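Drendari Door Pack - Frequently Asked Questions

Last updated 2019-02-07. Questions not covered here go to the support form, Yiğit Aydoğan reads all of them. Please put your version number in the subject line.

GENERAL

What is the Door Pack?

A set of simulated rooms and doors for training and testing mobile robots on one job - getting through a door. Rooms, doors, handles, hinges, scoring scripts. You bring the robot model and the controller.

Do I need the base simulator?

Yes. Door Pack runs on top of Seddale 2 or later. Won't load in Seddale 1, please don't try to patch it in, we get tickets on that every week.

How many doors are in it?

848 door and room combinations. Not 848 separate door models - the same door can show up in different rooms with different flooring and furniture. If you need the list of unique models it's in the docs folder, doors.txt.

Is it the same thing as Plirkwood?

No. Plirkwood is our kitchen pack. Drawers, cabinets, fridge. Different license, same installer. You can run both together, the handle scripts are shared.

Can I try it first?

Yes, trial has 2 rooms and no time limit. Scoring is switched on in the trial so you can see real numbers from your own controller before paying anything.

INSTALLING

What kind of machine do I need?

Any machine that already runs Seddale comfortably. The rooms are light. Textures are low resolution on purpose, you can swap in your own but load times go up fast.

Installer stops at "checking hinges"

Known problem. It's waiting on a license reply. Check your firewall, then run it again. If it still hangs delete the cache folder and start over - you won't lose saved runs, those live in your user folder.

Can I run without a display?

Yes. Use the headless flag. Camera output still gets written to disk if your robot has cameras on it. Turn off the preview window in the config too or you get a warning on every single episode.

Can I install on more than one computer?

Team license, yes, as many as you like inside one lab or company. Single license is one machine at a time. Moving it is fine, log out on the old one first.

DOORS AND HANDLES

Which handle types are there?

Lever, round knob, pull bar, push plate. Lever is the default. Handle height and stiffness can be changed per door, or randomized inside a range you set.

Do the doors swing both ways?

Push and pull are both in there. Two way swing doors are not, sorry. On the list for the July release.

My gripper goes straight through the handle

Collision mesh is set to "simple" in your config. Change it to "full". Slower but the gripper will make proper contact. You can leave the rest of the room on simple.

The door moves before the lever is turned

Latch is off. It's off by default in the beginner rooms so people can test pushing first. Set latch to on in the room file and reload. If you edit the file while the sim is running nothing happens, it has to be a full reload.

What counts as a pass?

Whole robot base across the threshold, no collision over the force limit. Touching the door edge is allowed. Knocking into furniture is counted seperately and you can decide if it fails the run.

How long is one episode?

Up to 200 seconds of sim time, then it's scored as a timeout. Change it in the scoring file if your robot is slow. We don't mind, just say so when you publish numbers.

ROOMS AND RENDERING

What do the rooms look like?

Plain. Walls, floor, a few pieces of furniture, the door. Office room with the door swung open, black lever handle, desk and chair on the rug past it:

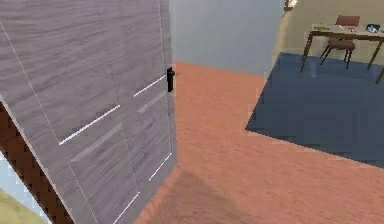

Can I change the colors?

Yes, walls, floors and doors all take a color or a texture file. Random colors on every reset is one line in the config (look for "repaint"). Good idea if you train from camera images.

Can I move the furniture?

Yes, drag it in the editor or give x and y in the room file. Keep the swing area of the door clear unless you want a blocked door test. The editor does not warn you.

Shadows look too hard

Soft shadows are off by default for speed. Turn them on under lighting. Expect nearly half the frame rate to go.

LICENSING AND SUPPORT

Is there a student price?

Yes, write from your school address. Send it through the form, not by replying to the invoice mail.

Can I publish results?

Please do. Name the pack version and any settings you changed.

What about real robots?

We only sell the simulation. Kaplan does site setup and hardware testing for customers who want to go on to real doors - seperate contract, we just pass your details along if you ask.

How do I report a bug?

Form again. Attach the log and the room file. For a failure that only happens sometimes, run 100 episodes with a fixed seed and send the summary, a video by itself doesn't tell us much.

Refunds?

Within the first month, if the pack won't run on your machine and we can't fix it. Try the trial first.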